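Dradia refill pouches: same formula as the bottle?

soapdish_jen
I've used the Dradia gentle cleanser in the pump bottle for two years. In March I switched to the refill pouch to save money and it feels thinner to me. It also foams more. The ingredient list looks the same but I only compared the first ten or so lines. Has anyone else noticed this?

marlow229
No difference here. I'm on my third pouch. Are you pouring it into the old bottle without rinsing it first? Any water left in there will thin it out.

soapdish_jen
I rinsed it and let it dry upside down overnight. So there shouldn't have been water in it.

P. Xenos
The pouch is the newer batch code on the ones I get. Mine starts with 1044 and the last bottle I bought started with 324. I don't know if that means a new formula or just a different filling line. The scent is weaker in the pouch, I'm sure of that much.

tealeaf_k
Batch codes don't tell you the formula. They tell the company when and where it was filled. People read way too much into them.

P. Xenos
I said I don't know what it means.

Sorcha N.
I wrote to Dradia about this. The reply was signed by a Fedir Kravets in customer care and said the formula is the same, but the pouch should be kneaded before you open it because the thicker part settles. I did that with the next one and it was closer to the bottle. Still a bit runny at the start.

soapdish_jen
Thanks, that's useful. It doesn't say to knead it anywhere on my pouch.

Sorcha N.
It's on the bottom fold of mine, very small print.

marlow229
I don't knead mine and it's fine, for what it's worth.

thodoris_k
If you don't like the pouch, the Tikel cream cleanser is close and costs less. It's a tube, no pump. I have dry skin and it doesn't sting around my nose like Dradia does in winter.

tealeaf_k
Tikel has added fragrance and Dradia is very light on it. I wouldn't call them close. Tikel gave me bumps on my chin within a week.

thodoris_k
Fine for me. Patch test first, same as anything.

soapdish_jen
I might try the travel size. One more question for everyone. Does the pouch cleanser leave marks on clothes? I wash my face after I'm dressed and it goes everywhere.
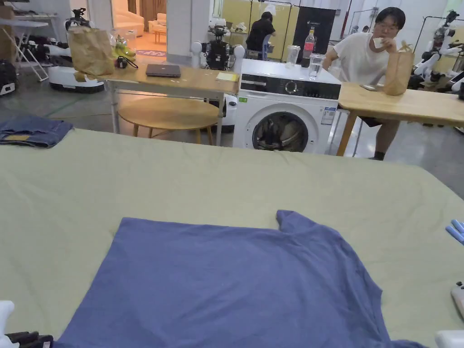
Blue tee and jeans

marlow229
Mine rinses out. The Perron toner with the acid in it is the one to watch, I have a faded towel from that.

Sorcha N.
Same, rinses out in cold water. I'd just wash your face before you get dressed.

tealeaf_k
Or put a towel around your neck.

P. Xenos
Is anyone sending in the empty pouches for points? I have 2400 in my account and the site won't let me spend them.

marlow229
You have to confirm your email again. It's under account settings, then rewards. Took a day to show up for me.

P. Xenos
Found it, thanks.

soapdish_jen
I kneaded the pouch this morning and it came out thicker. I'll finish this one and then decide between another pouch and going back to the bottle.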